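News > Pets > Press releases

Search releases Enter keyword Go

Reading time: 3 minutes

3/22/21

TARNLOW SAYS "INDESTRUCTIBLE" SHOULD COME OFF DOG TOY LABELS

Small toy seller drops the word from its own range and asks others to show their workings

Tarnlow, the online dog toy shop, will stop using the words "indestructible", "unchewable" and "vet approved" on anything it sells. The change covers all 280 products on its site and takes effect today. Suppliers who want to make claims of that kind have until July to send in something that backs them up, or their toys will be listed with a plain description and nothing more.

The shop admits that it has used all three phrases itself, on product pages and in its emails, and that it mostly copied them from the boxes.

"We sold a rubber bone as indestructible for the better part of two years," said Asuka Yagi, who founded Tarnlow. "Customers kept sending us bits of it. At some point you have to stop blaming the customers' dogs."

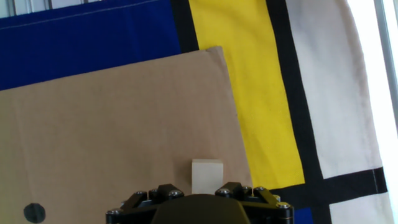
Tarnlow wrote to 20 suppliers over the winter and asked each of them the same thing: what do you mean by tough, and how do you know? Sixteen wrote back. Most of the replies repeated the wording on the packet. A few said that a toy had been "tested by real dogs" but could not say which dogs, how big they were or how long they had the toy. One sent a photograph of a spaniel.

Only 3 suppliers sent anything that could be called a test record. Even those were hard to compare. One measured how far a toy would stretch before it split, which may matter a good deal for a tug rope and very little for a ball. Another left toys with adult dogs for a weekend. The third gave a score out of ten with no word on what a ten was.

"I don't think anyone was lying to us," said Ms Yagi. "I think they had stopped hearing the word. It goes on the box because it was on the last box."
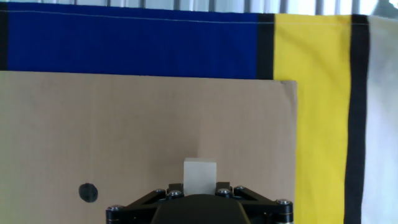

The shop is also doubtful about chew ratings, the rows of little bones or paw prints that sort dogs into gentle, moderate and power chewers. There is no agreed scale behind them. A toy given four paws by one maker might get two from another, and a dog that has never marked a tennis ball may still take the ear off a plush rabbit in a minute flat. Tarnlow's own paw print ratings are being taken down with the rest.

Bezawit Alemayehu, who looks after customer returns at Tarnlow, is not convinced that ratings can be rescued.

"People ask me for a toy their dog can't destroy and I tell them I haven't got one," she said. "What I can tell them is how big it is, what it's made of, whether there's a squeaker in it and how it tends to come apart. If it sheds small lumps, that's worth knowing before you buy it. A paw print doesn't tell you that."

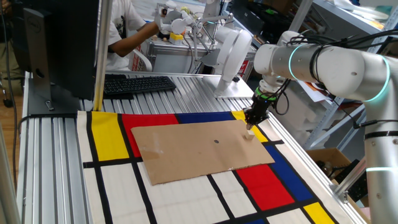
WHAT WILL CHANGE ON THE SITE

Each listing will give the size and weight of the toy, its main material, what is inside it, and the most common reason it gets sent back. Where Tarnlow has had too few returns to say, the page will say so.

The Vatach treat ball and the Ghumman rope range are the first to be relisted. The treat ball's page now tells buyers that the plug can be worked loose by a patient dog. The rope page says that the ends fray, that swallowed strands can be dangerous, and that the toy should be put away after a game.

Tarnlow will still sell soft toys with squeakers, including the Otari plush birds, which come back more often than almost anything else in the shop. They will carry a note that they are for play with somebody watching. The old line, "made to last", has gone.
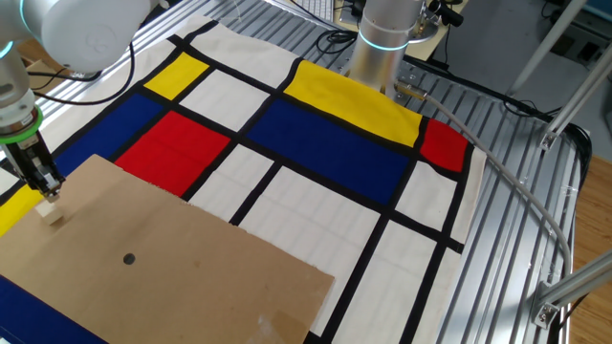
The shop does not claim that its new pages will make any dog safer. Owners may skip the notes, as they skipped the old ones, and returns figures have faults of their own. People who paid very little for a toy seldom bother to send it back, so cheap toys can look better than they are. Ms Yagi expects some sales to go to shops that keep the bolder wording.

"They probably will sell more," she said. "I'd like to see what's in their returns bin."

Tarnlow is not launching a badge, a seal or an award, and will not be charging suppliers to have their evidence read. Replies that arrive before the July deadline will be put on the relevant product page in full, with the supplier's agreement, so that buyers can judge them for themselves.

ENDS

Notes to editors

Tarnlow sells dog toys online. It does not make its own.

Supplier names have been left out of the survey results. The questions that were sent to them are available on request from the Tarnlow press desk, and Asuka Yagi and Bezawit Alemayehu can both be interviewed by phone.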